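Kitchen Tips: Getting Along With a Robot Arm on the Table

I've had the Vivasora tabletop arm on rental for most of June, and a few of you wrote in asking if it's any use in a normal kitchen. Short answer: yes for plating and sauces, no for anything floppy. The long answer is mostly a pile of little tricks, so that's what you're getting!

Start with where the stuff goes. The arm learns spots on the table (Vivasora calls them "stations"), and mine got confused every time I nudged a plate an inch over. I put a bit of masking tape down for each plate and the trouble mostly went away. Keep your stations well in from the edge, too. I lost a perfectly good saucer learning that one.

Squeeze bottles are the best thing to practice with. They're light, they don't break, and if you drop one you just wipe up and try again. Get the kind with a long nozzle and snip only a tiny bit off the tip, because the arm squeezes harder than you do at first. I run mine at grip setting 9 for carrying and go up from there for squeezing. Practice with water before you trust it with mustard (please, I'm begging you). 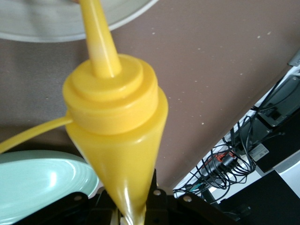
Thin sauces are a whole other story. Anything runny wants to dribble on the way over, so I thicken mine a touch or let them sit in the fridge until about 10 minutes before dinner. Ketchup behaves. Honey is a pain, but warm the bottle in a mug of hot water and it comes out fine.

If your bottle has one of those little caps on a strap, tuck the strap out to the side before the arm moves in. Mine snagged twice on the fingers. You can snip the strap off altogether, but then you'll lose the cap, ask me how I know.

Cleaning: wipe the fingers with a damp cloth and a drop of dish soap, then dry them right away. Don't spray anything at the arm itself. I bought the Jaketti sleeve, a washable cover that goes over the upper part, and it's worth having if you fry a lot. It does bunch up at the elbow, so pull it snug before you switch on.

Now the money. The rental is $77 a month, and buying it outright is $348 plus the stand. The Tresen clamp that comes in the box is fine on a thick table but it slipped on my thin one, so I stuck a scrap of rubber shelf liner under it and it hasn't budged. I also tried the Tapia recipe add-on and canceled it after the free trial. Too many desserts, not enough suppers!

I'm keeping the arm through the summer. Next up is pancake batter, in a bottle with a wider tip.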